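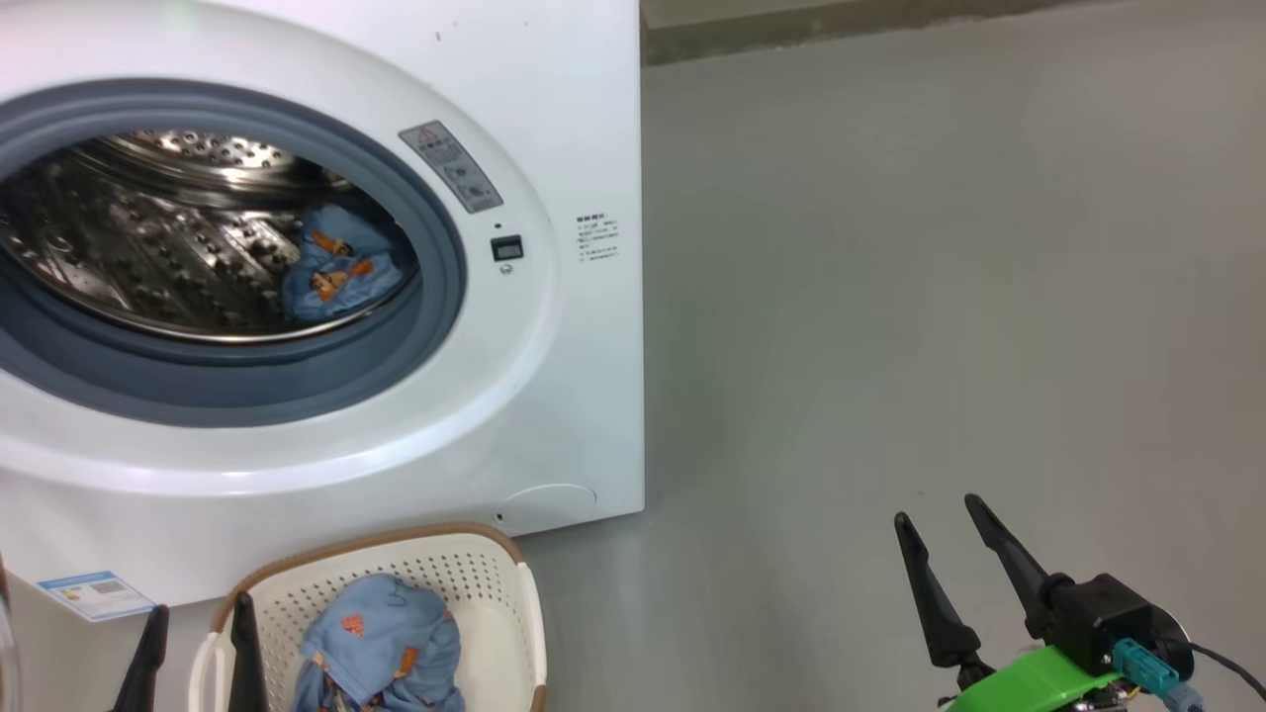

Wer in Grendthorpe ein Grundstück verkauft, wirbt heute mit dem, was man darauf bauen dürfte. Am alten Promel-Gelände sind es 19 Geschosse, obwohl dort seit Jahren 2 Garagen und ein Kiosk stehen. Ich halte das für falsch. Der Preis richtet sich dann nach einem Haus, das es nicht gibt, und am Ende zahlen ihn die Mieter.

Halina Olszewski vom Planungsamt verweist auf die 655 Wohnungen, die möglich wären. Möglich sind sie seit dem letzten Bebauungsplan. Gebaut wurde keine – verkauft wurde das Land zweimal.

Die Stadt sollte Baurecht befristen. Wer nach fünf Jahren nicht angefangen hat, verliert die zusätzlichen Geschosse. Im September berät der Rat darüber.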